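Thread on buying used shop equipment at auction, after doing it for a few years out of Norkdale. Mostly mistakes, in no special order.

1/ Read the removal terms before you look at a single lot. At the Gaete sale the removal window closed at 2 pm the next day. I had a one-ton lathe and no truck. The rigging bill was more than the lathe.

2/ The hammer price is only part of it. Add the buyer's premium, tax, rigging, and freight. I write the total on an index card before bidding and stop when I hit it.

3/ Go to the preview. Open every drawer. Collets, chucks, and wrenches get separated from their machines all the time, and buying a set later costs real money. Yamila Leiva once found the missing tooling for her mill in a different lot and got it for $45.

4/ Ask what a machine was running last. If they say "it was working when we unplugged it," ask when that was. I have heard January. I have also heard a January several years back.

5/ Check the power. My building is single phase. A converter is fine, but price it before you bid.

6/ Scratches and worn paint don't bother me. I look at ways, bearings, and lead screws. Bins, carts, and benches can look as rough as they like.
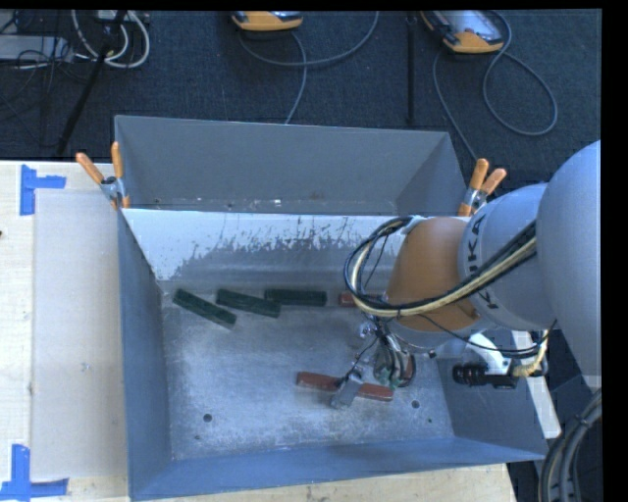
Scuffed metal bin, green blocks along the far wall.

7/ Mixed pallets are where the bargains are, and also where the junk is. I paid $53 for one at the Sendberg closeout. Half went to scrap. The other half had two good vises in it - still using both.

8/ Bring a flashlight, a tape measure, a magnet, and a dial indicator if they'll let you use it. Bring gloves too.

9/ Don't bid against people you know. Renato Arancibia and I ran each other up to $145 on a bench grinder before we figured out who the other bidder was. It was a Kuston, a decent one, but still.

10/ Online-only sales: ask for a video of the spindle turning. Some houses will do it. If they won't, I bid as if it doesn't turn.

11/ Keep your paperwork. I was billed for a lot I didn't win and it took 20 days to get the refund. The bidder number on my receipt is what settled it.

12/ Someone asked about insurance for the move. Tadeo Palma knows more than I do, so I'll ask him and add it to this thread.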